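I've been hooked on the Berndale case since April, when my sister rang to ask if I'd seen the news (I hadn't, I was up a ladder). A retired bookkeeper had walked out of her cottage, left the kettle full and the back door open, and gone. Within a week there were 404 tips and a forum full of amateur detectives, me included!

I drove up on my day off and met Beatriz Neves, who runs the post office and was the last person to serve her. "She bought 30 stamps," she told me. "Who buys stamps if they're running away?" I've chewed that over ever since.

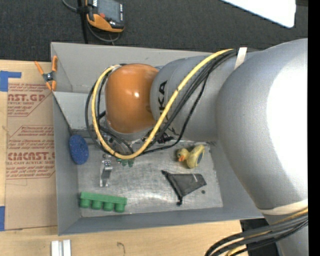

## The Nastness road

Police searched the Nastness road twice, all the way to the old quarry, and found one glove. The forum went wild over it – 197 posts in a night – until a dog walker claimed it back. I felt a bit sick reading those posts again afterwards, mine especially.

The search team has gone home now. Beatriz still keeps the poster in her window, and I still ring her for news.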